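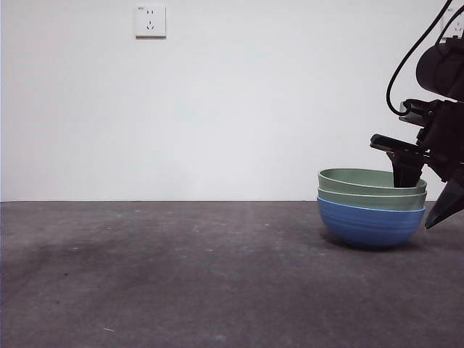 Inicio Números Autores Normas Buscar

3.2. Recuperación de piezas apiladas

La contaminación cruzada entre piezas de vajilla almacenadas en pila se evaluó sobre 898 superficies internas, procedentes de los comedores colectivos de Callar y Drikmont. El muestreo se realizó en marzo, con hisopo humedecido y siembra a las 12 horas. Las piezas de posición intermedia – sin contacto con el aire salvo en el borde – presentaron recuentos superiores a los de la pieza expuesta en más de 57 casos.

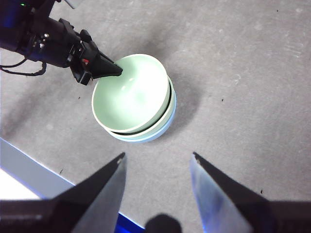 Figura 2. Tres cuencos encajados en pila.

El efecto del secado previo fue significativo en los dos comedores. Con secado incompleto, la humedad retenida entre paredes se mantuvo hasta la jornada siguiente, en línea con lo descrito por Lemma y Bolger para bandejas. No se observó relación con el diámetro de la pieza. El tiempo de escurrido se trata en el apartado 3.3.

Artículos relacionados
Lemma, M. Retención de humedad en bandejas apiladas
Bolger, D. Escurrido vertical en cocinas colectivas
El protocolo Bhatia de hisopado: revisión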